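Sunday at the Bramar wallpaper works, Stinley

I don't much like open days. You are walked along a yellow line past the machines that happen to be clean, somebody tells you the firm is a family, and you leave through a shop. I went to Bramar's in October anyway, partly because I am about to paper a hall and a landing and partly because my sister had a spare ticket and a car.

Stinley is not easy to reach without one. The leaflet says the works is "a short stroll from the station". We gave a lift back to a couple who had done the stroll, and they said it was mostly dual carriageway. There is free parking in the lorry yard if you come before ten. After that you are sent to a field.

Tickets were £5, with tea included, and the tea was a voucher for a van with one person serving. I never spent mine.

The print hall

Tours left when there were enough people standing by the door. Ours was taken by Paavo Rantala, who runs the surface printing line and who looked as if he would sooner have been running it. He was the best part of the day. He didn't have a script, or had lost it, and he answered what he was asked.

The old surface printer is the thing everyone comes for. It is a big drum with rollers set round it, one for each colour, and the paper goes round the drum and picks them up in turn. The colours go on wet over wet, so you get that slightly smudged, raised look people pay extra for. On the leaflet it is called "the beating heart of the factory". I asked how many days a week it beats. Mr Rantala said two, sometimes one, and that most of what leaves the building is printed digitally in the newer shed across the yard. The newer shed was not on the tour.

I don't blame them for that, exactly. A digital printer is a long box with a lid. But the whole visit is built round the idea that your roll of paper was made on the drum by a man with ink on his forearms, and for most rolls it was not. The price doesn't change as much as you would hope between the two, either.

We saw it run for a few minutes with a leaf pattern in two greens. It is loud and it smells of chalk and wet cardboard. I could have stood there much longer. A boy in front of me asked what happens if the paper tears and was told, quite cheerfully, that everyone swears.

Upstairs there is a pattern store, which they say holds 200 designs on wooden rollers. We were shown one rack through a chain-link door. Some of the rollers had brown paper labels tied on with string, very handsome, and I did wonder how old the string was.

Brick that isn't brick

The part I had really come for was the talk on imitation finishes, in what used to be the canteen. Blažena Urban designs for Bramar three days a week and gave the talk with a heap of samples on the table beside her: marble, planks, concrete, tiles and a great deal of brick. Apparently brick outsells the lot. Red still does well, whitewashed does better, and the blues and greys have been climbing for a while.
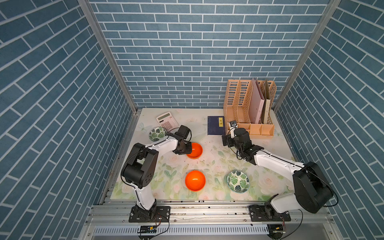 Her argument was that a printed brick doesn't have to fool anyone. She said people who complain that it looks fake have missed what it is for, and that a blue brick wall with white joints is a geometric pattern like any other. I half accept this. I have lived with a printed brick chimney breast in a rented flat and after the first month I stopped seeing it as brick at all. What I go on seeing, in other people's houses, is the corner. Real brickwork turns a corner and the courses carry on at the same height. With paper you have two drops meeting, and if the room is out of true (mine is, badly) one course climbs away from the other, and the eye goes straight to it.

I put this to her. She said start from the most visible corner and work outwards in both directions, and lose the error behind a door. It is good advice and I shall follow it, though it did sound as though the answer to most questions about wallpaper is a door.

A man at the back wanted to know whether the self-adhesive sort really comes off again, as it says on the packet. There was a pause. She said it does if the wall was sealed, and if it was clean, and if you haven't left it up for years. He said his wall was a landlord's wall and he had no idea what it was. She said in that case he should try a patch behind the wardrobe. I thought this was more candid than anything printed on the packets downstairs, where the word "removable" appears in large letters and the sealed wall in very small ones.

Doing the sums

After the talk there was a session on working out how many rolls you need. It was down on the programme as a workshop and it was more of a sales desk, but I got some use from it. You bring your measurements, someone goes through them with you and you go away with a number.

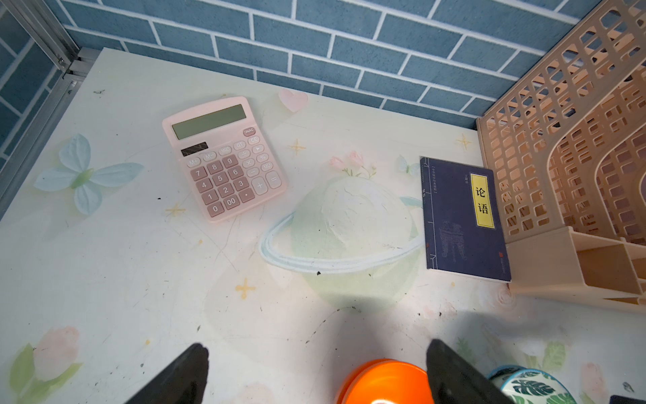
My number was 27 rolls, for a hall, stairs and landing. I had made it 22 at home. The difference was partly the pattern repeat, which I had forgotten, and partly a generous allowance for "waste and future repairs" that I had not asked for. When I said I would take my chances on future repairs the number came down by three without much of a fight.

So do your own sums before you go. Measure the height of the drop at both ends of each wall, add the full repeat to every drop and see how many whole drops come out of one roll. Forget the method where you work out the area and divide. It works for paint. On paper with a large repeat it will leave you short, and by the time you find out, the batch number has changed and the new rolls are a shade off. They do say that bit loudly at Bramar, to their credit.

The paste is another matter. Bramar recommends Nollel, sells Nollel and has a Nollel banner over the demonstration area. I asked whether the ordinary stuff from the hardware shop would do for a non-woven paper and was told that results could not be guaranteed. Results are never guaranteed when I am on the ladder, so I am not sure what I'd be giving up.

The demonstration itself was good. A decorator hung four drops on a board while talking to the crowd, and she didn't hide it when the second went on crooked. She pulled it off and slid it back. I learned more from that than from the film in the foyer, which has a drone in it.

Coverings for tables and shelves

The last stop before the shop was a side room for wipe-clean coverings, a line they took over from a smaller firm, Leinonen, and seem unsure what to do with. Florals, mostly. Roses, leaves, the sort of thing that was on every kitchen table when I was small and is now on every kitchen table that wants to be photographed.

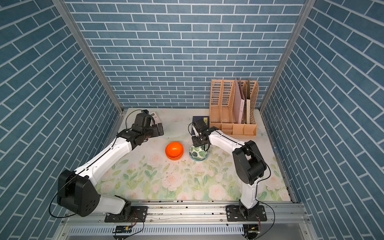 The shop

You do leave through the shop. There was a bin of roll-ends at the back, which I had been told was the reason to come. It was fairly picked over by noon. Single rolls, odd batches, some with a crushed edge. If you want to line a cupboard or cover a few drawers it would be worth the drive; for a room, no.

Full rolls of the surface-printed range start at £58. The "open day price" was the same as the price on their website, which my sister looked up while standing in front of the sign. The girl on the till said the website had been changed to match. It may have been.

I bought two sample lengths of the grey-green leaf and a seam roller. The sample lengths are decent, long enough to pin up and look at for a week in bad light, which is the only kind my hall gets. So far I prefer the one I didn't expect to, and the landing still has its woodchip.

If you are going

Go early for the bin, and ask for Mr Rantala's tour if there is any choice about it. The pattern store is up a steep metal stair with no lift, and the leaflet doesn't mention that. Dogs aren't let into the print hall. The toilets are by the loading bay, past a second set toilets that are locked.

They run it again in spring. I'd go back for the drum, and I would take a flask.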